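Drorer: card sorting at the Prakora prep tables

README and data card
Maintainer: Lawal Amadi, Prakora operations
Status: in use on one table, second table planned

Contents
Summary
Background
What the station does
What changed for the prep crew
What is in the data
File layout
How the episodes were recorded
Labels
Known problems
Privacy and consent
Allowed uses
Getting access
Changelog

Summary

Drorer is a robot station that takes printed cards from a tabletop and puts them into a divider organizer, one card at a time. The repository holds the control code, the operator notes, and the episodes recorded while the station was being trained and tested. The second half of this file covers the data. The first half covers the job itself, and it is longer than in most READMEs because people from other sites keep asking about that part.

Background

Prakora rents out and sets up equipment for lines and displays at trade shows, museum openings and store events. We send out stanchions, kiosk stands, shelving, and the printed cards that go with them. A client order can have many card designs in it, and every kit has to leave with the right ones in the right order.

Before July, all card sorting was done by hand at the prep tables. Two people per shift did it between other jobs. The work was slow in the morning, when returns came in mixed together, and it was the task most often left half finished when a truck had to be loaded. A wrong card in a kit usually showed up on site, during setup, when there was little anyone could do about it.

Management wanted to buy a standard feeder. We tried one on loan. It worked on new stock and jammed on cards that had been out on a job and come back bent. More than half of what we sort is returned stock, so we sent the feeder back and started on the arm.

What the station does

The arm picks up a card lying flat on the table, turns it if needed, and drops it into a compartment of the organizer. The organizer is a plain grid, two columns by six rows, so one load covers 12 designs at most. Orders with more designs are run in passes. The operator assigns designs to compartments in the Grosunano screen on the station laptop before the first pass.

One run looks like this from the operator's side:

1. Open the order in Grosunano and check the design list against the packing slip.
2. Put an empty organizer on the table with its long side toward the arm, lined up with the mark on the setup sheet.
3. Lay out cards face up. They must not overlap.
4. Press Start and keep hands behind the laptop while the arm is moving.
5. When the screen says Pass Done, empty the compartments into labeled sleeves.
6. Repeat until the order is complete, then count one design by hand.

The hand count in step 6 was asked for by the crew. It was not in the first version of the procedure. It stays.
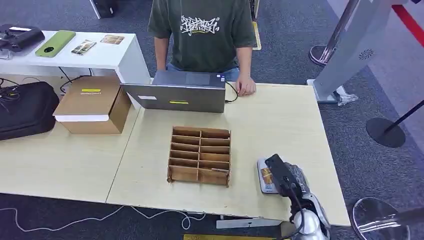 Running the station takes one person, and that person is expected to stay within reach of the stop button for the whole pass. We looked at letting the operator walk away to do other prep. The crew tried it for a week and went back to staying put. Walking away saved little, because the arm stops and waits whenever it cannot lift a card, and someone had to come back across the floor each time.

What changed for the prep crew

We had no layoffs connected to the station and none are planned. That was agreed before the work began and is written into the shift plan. The jobs did change, and some of the changes were unwelcome.

Sorting is now a scheduled job with a name next to it. It used to be something people picked up when they had ten minutes. Several crew members liked it that way, as a way to sit out of the traffic for a while. We lost that break when sorting moved to the station, and for the first month we did not replace it with anything. There is now a fixed break in the middle of the morning.

Operators spend more time on setup and checking and less time handling cards. People who had the designs memorized say they are forgetting them. We saw this when the laptop was down for an afternoon and hand sorting took longer than it used to. Everyone on the crew now sorts one small order by hand each week.

Training for a new operator takes two shifts. The first is spent watching and laying out cards. The second is spent running passes with an experienced operator next to them. The operator grade pays the same as the loading grade. The crew has asked for that to be reviewed and the review is open at the time of writing.

Back and wrist complaints from sorting have gone down according to the crew. We did not measure this, so please do not cite it as a result.

Operators can refuse to run a pass if the table is cluttered or the arm is behaving oddly. They do not need a supervisor to agree. They write one line in the log and sort by hand.

What is in the data

The release holds 1000 episodes. An episode starts when the arm leaves its rest position and ends when it returns there, with or without a card placed. Each has head camera video, joint positions, gripper opening, and the compartment the arm was told to use.

Failed picks are included. We kept them on purpose and did not balance the set, so the share of failures is what the station really produced over the recording period. It is higher in the early episodes.

The episodes were recorded at working tables in a working prep area. Other gear from the day's orders is often in view, and people move in and out of it. Anyone looking for a clean background should use a different set.

File layout

episodes/ one folder per episode, numbered from 0001
episodes/NNNN/head.mp4 head camera
episodes/NNNN/state.csv joint positions and gripper opening
episodes/NNNN/task.json design, target compartment, operator code
labels/outcomes.csv result of each episode
labels/notes.csv free text from operators
setup/ table marks, organizer drawing, calibration files
control/ station code
docs/operator_sheet.txt the one-page sheet kept at the table

Compartments are numbered from the one nearest the arm on the left side, going away from the arm, then back to the near end of the right column. The first batch used a different order. Those files were converted, and the old numbers are kept in task.json under slot_old.

How the episodes were recorded

Most episodes were driven by the station's own policy during normal orders. A smaller part was done by an operator guiding the arm by hand, mostly for bent cards. The field mode in task.json says which is which.

Video is 20 frames per second. State is written at a higher rate and has its own timestamps, so match on time and do not assume the rows line up with frames. The laptop clock drifted during the first batch. A correction is in setup/clock_fix.csv and has already been applied to state.csv.

The arm is calibrated at the start of each shift. If the tables have been pushed apart or moved, calibration has to be done again. Carpet makes this worse than it would be on a hard floor.

Labels

outcomes.csv uses four values:

placed: card ended in the correct compartment
wrong_slot: card ended in another compartment
dropped: card left the gripper before reaching the organizer
no_pick: card never left the table

Labels were entered by the operator right after the episode. A second person checked a sample of them against the video later. Where the two disagreed, the video decided, and the operator's first entry is kept in a separate column.

The notes are worth reading. Operators wrote down things the sensors do not record, such as a design that sticks to the table or a glare problem late in the afternoon. They are copied as written, apart from names.

Known problems

Glossy cards are picked less reliably than matte ones.

In 55 episodes two cards were lifted together. They are labeled by what happened to the top card and have the flag double set to 1. Leave them out if you are training on single picks.

Cards bent toward the table at the leading edge are often missed. Operators flip these by hand when laying out, so they are rarer in the data than in our returns.

Cables on the table can end up in the work area. The operator sheet says to clear them before each pass and this is not always done.

The near lip of the main table is chipped. Cards laid too close to it may slide. Keep them well inside the table marks.

Privacy and consent

Everyone on the prep crew was told what the cameras record and could say no. Those who said no were scheduled on other tables while recording was on. Video does not go to supervisors and may not be used to judge how fast anyone works. Operator codes in task.json are random and the key was deleted.

Operators usually appear from the shoulders down. Any episode in which a face could be made out was removed. If you find one we missed, write to us with the episode number and stop using the file.

Client orders are not named. Card designs belonging to clients who did not agree to the release were taken out along with their episodes.

Allowed uses

Research and teaching, including on how jobs like this one are changed by machines. Use of the videos to build or test worker monitoring is not allowed under the license.

Getting access

Send a request to the maintainer with your name, where you work, and a short line on what you want to do. The Rezaei site mirrors the full set for groups who cannot download from ours. Requests are read by Lawal Amadi and one member of the prep crew, and both have to agree.

Changelog

1.2 Added double flag. Fixed slot numbers in first batch.
1.1 Added operator notes. Removed episodes at client request.
1.0 First release.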